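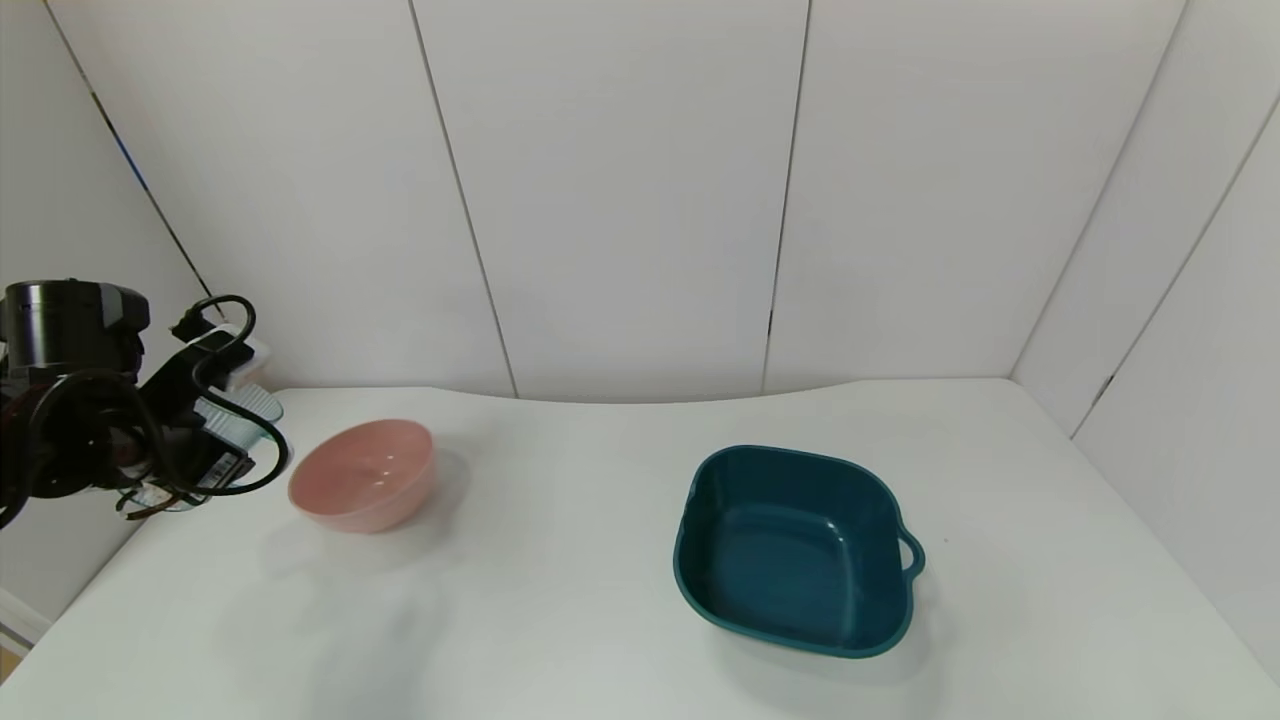

Two bowls on a white tabletop, one pink and round, one dark teal and square.

Product Review: Wimby Everyday Bowl Range
Housewares Review Service, Pirden Consumer Library

Summary

The Wimby Everyday range is a line of plastic bowls sold singly for mixing, serving and storage. The Service bought its samples at the regular retail price and kept them in daily use in the staff kitchen and the teaching kitchen. The range is recommended for general household use, with reservations concerning the lids and the smallest size.

Background

The Library has lent kitchen equipment to members since 1986, and bowls have always been among the items most often borrowed and most often returned damaged. The earlier stock, made by Bittencourt, gave long service but is no longer sold in the sizes our members ask for. Wimby was one of two ranges considered as a replacement. The other, from Emier, will be reviewed separately once the larger sizes become available.

Sizes and shapes

Wimby offers its bowls in round and square forms. The round bowls are better for mixing. A spatula follows the wall without leaving flour behind, and a stiff dough can be turned with one hand while the other steadies the rim. The square bowls use shelf and refrigerator space more efficiently and pour well from the corner, but batter collects where the sides meet and has to be scraped out separately.

The largest round bowl is marked at 2000 milliliters. Filled with water to the marked line, it can be carried across a room without spilling. Members who bake bread in quantity will want something bigger, and the range does not provide it.

The smallest bowl is less satisfactory. It is narrow at the foot and tips when a whisk is left standing in it. Staff used it for salt and chopped herbs and for little else.

Cleaning and wear

All samples went through the dishwasher on the normal cycle for 7 weeks. The round bowls kept their finish. The square bowls showed light scratching on the inside floor, most of it from metal spoons. Tomato sauce left overnight stained one bowl, and the mark faded after soaking in baking soda and water but did not come out entirely. Turmeric should be kept away from the lighter colors.

Water gathers in the hollow under the foot ring when the bowls are washed upside down. They should be tilted before being lifted from the rack.

Lids

Lids are sold separately. The round lid seals firmly and can be removed without a struggle. The square lid holds on three sides and tends to lift at the fourth, particularly after the bowl has been in the refrigerator. Tineke Stevens, who manages the teaching kitchen, reports that soup stored under a square lid leaked in transit on two occasions. The square bowls should not be used to transport liquids.

Stacking

Bowls of the same shape nest closely, sometimes too closely. Two square bowls put away damp had to be separated under warm running water. Round and square bowls do not nest together, and a household buying both should allow for two stacks.

Price and availability

The bowls are carried by most general housewares stores. Replacement lids may be ordered directly from the maker, with delivery in our case taking longer than the period quoted. The maker replaced one cracked lid without charge on receipt of a photograph.

Recommendation

Purchase of the round bowls in the middle and large sizes is recommended. The square bowls are suitable for dry storage and for serving. The smallest size may be omitted.

Members may borrow a set before buying by quoting catalog number 2519 at the equipment desk. Comments on this review should be addressed to Ruwan Wijesinghe, Housewares Review Service.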